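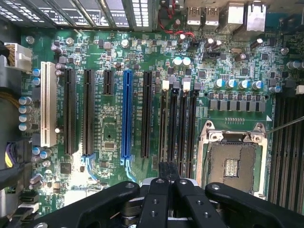
What a motherboard does

A computer is made of parts that do different jobs. One part does sums. Another part remembers things for a moment. Others deal with sound, pictures, or messages going in and out. None of these parts is any use until it is joined to the rest, and the part that joins them is called the motherboard.

A motherboard is a flat board with thin metal paths on it. The paths are called traces. They are made of copper, which carries electricity well, and most of them are covered by a thin coating. The coating is often green, as it is on this board, but it can be black, blue, red or another colour. The colour makes no difference to how fast the computer works.

Some traces run along the top of the board. Others are hidden inside it, because a motherboard is built in layers, like plywood. If you could peel the layers apart you would find more paths on each one.

This page is about the large sockets and slots on the board. A slot is a long, narrow opening that a part is pushed into. A socket is a holder with a particular shape, made for one kind of part.

Expansion slots

The long slots on the left half of the board are expansion slots. To expand means to make bigger. An expansion slot lets you add something to the computer that was not there when it was built.

The thing you add is called a card. It is a smaller circuit board with a row of metal strips along one edge. The strips touch metal springs inside the slot, and signals pass between the two.

Cards do many jobs. These are common ones:

Graphics card – works out what should appear on the screen.
Sound card – turns numbers into signals for a loudspeaker.
Network card – sends and receives messages over a cable or by radio.
Storage card – lets the computer use extra drives.

Two kinds of expansion slot are fitted to this board. The white one, farthest to the left, is a PCI slot. PCI is the older kind. It was first used in the 1990s, and all the cards plugged into it had to share the same set of paths. When one card was sending, the others had to wait.

The other slots in the group are PCI Express slots, usually written PCIe. Each PCIe slot has paths of its own, so a card does not have to wait in the same way. The paths are arranged in lanes. A lane is a set of four wires: two for sending and two for receiving.

A PCIe slot can have one lane or several. The number is written after a letter x, and you say "by". An x1 slot is "by one" and has one lane. An x16 slot is "by sixteen". The blue slot is an x16 slot, and this size is the one most often used for a graphics card. Pictures on a screen need a great deal of information to be moved quickly, so the extra lanes are useful.

A short slot has room for fewer lanes than a long one. You can find one short black PCIe slot in the row. A small card can usually be put in a longer PCIe slot and will still work, using only the lanes it needs. A PCI card cannot be put in a PCIe slot, whatever its length. The openings are different and the signals are different too.

Latches

A heavy card can sag or work itself loose. For this reason some slots have a latch at one end. The latch hooks on to a notch in the card and holds it down. The blue slot has a light-blue latch at its lower end, and one of the black slots has one as well.

To take a card out, the latch must be released first. Pulling at a card while the latch is closed can break the latch, the slot or the card.

Memory slots

In the middle of the board are four black slots set close together. They are made for memory. Their full name is DIMM slots, and DIMM stands for dual in-line memory module. People who repair computers say "dim slots" and leave it at that.

A memory module is a thin stick with chips along it. It holds whatever the computer is working on now. If you are writing a story, the words you have typed are kept in memory while the program is open. When you save the story it is copied to a drive, where it stays after the power is switched off. Ordinary memory forgets everything when the power goes.

Here is a way to think about it. A drive is like a bookcase and memory is like a desk. Books are kept in the bookcase, but you read them at the desk. With a bigger desk you can have more books open at once. You do not own any more books than before.

The clips at the tops of the four slots come in two colours: white and grey, taking turns. Makers often use colours to show which slots belong together. Two matching sticks can share the work if they are put in the right pair of slots. The only sure way to know which pair to use is to look in the booklet for that motherboard. Do not guess from the colours alone, as each maker has its own rules.

More black DIMM slots stand along the far right edge, on the other side of the processor socket. Most home computers have two or four memory slots. Boards with extra slots are usually made for servers and workstations, which are computers that do large jobs or look after many people at once.

Each memory slot has a small raised bump inside it, and each stick has a notch to match. The notch is not in the exact middle, so the stick will only go in one way round. If it does not fit, it must be turned round or it is the wrong kind. Pushing harder will not help.

The processor socket

On the right side of the board is the socket for the processor. The processor is also called the CPU, short for central processing unit. It follows instructions, one after another, very fast. Adding two numbers is an instruction. So is comparing two letters to see if they are the same.

No processor is fitted in this socket, so you can see the contact area inside it, a brownish-grey square. The type is called LGA, for land grid array. A land is a small flat pad of metal. In this design the pads are on the underside of the processor and the springy contacts are in the socket. When the processor is held down, every pad presses on its own contact.

The number of contacts depends on the type of socket. Some have more than a thousand. They are finer than a sewing pin and bend easily. A bent contact may touch the wrong pad or miss its pad altogether, and then the computer may not start. Nothing should be allowed to drop into an open socket, and the contacts should never be touched with a finger.

A silver metal frame goes round the socket. It keeps the processor pressed down evenly. There are screw posts at the upper corners of the frame.

A working processor also needs a cooler, because electricity passing through it makes heat. The cooler is usually a block of metal with thin fins, and a fan blows air across it. Between the processor and the cooler goes a thin layer of thermal paste, which fills tiny gaps and helps the heat to move across.

Chips and labels

There are smaller black chips on the board too. You cannot always tell what a chip does by looking at it. Some control the fans, some look after sound, and one holds the instructions the computer needs when it is first switched on. An engineer would read the number on top and look it up.

White printing runs beside the slots. Printing of this kind is on nearly every circuit board and is called silkscreen. It gives names and numbers to the parts so that a person with the booklet can find the right one. The letters are very small, and many people use a magnifying glass to read them.

Before anyone touches a motherboard

The computer is switched off and the power cable is taken out of the wall. Switching off is not enough by itself, as some parts of the board still receive power while the cable is connected.

Static electricity is the next thing to deal with. It is the same kind of electricity that makes your hair stand up when you pull off a jumper. A spark too small for you to feel can damage a chip. People who work on computers often wear a wrist strap joined by a wire to the metal case, and the static drains away through the wire.

Boards are held by their edges. Children should only open a computer with an adult who knows how it is put together. The power supply, a metal box inside the case, must not be opened by either of you. It can hold a dangerous charge after it has been unplugged.

Words to know

Card: a small circuit board that plugs into a slot.
CPU: the part that follows instructions.
DIMM: a stick of memory.
Lane: a set of four wires in a PCIe slot.
LGA: a socket design with the contacts in the socket and flat pads on the processor.
Silkscreen: the printing on a circuit board.
Trace: a thin copper path.

Written by Rajitha Abeysekara. Checked by Cyprian Mazurek.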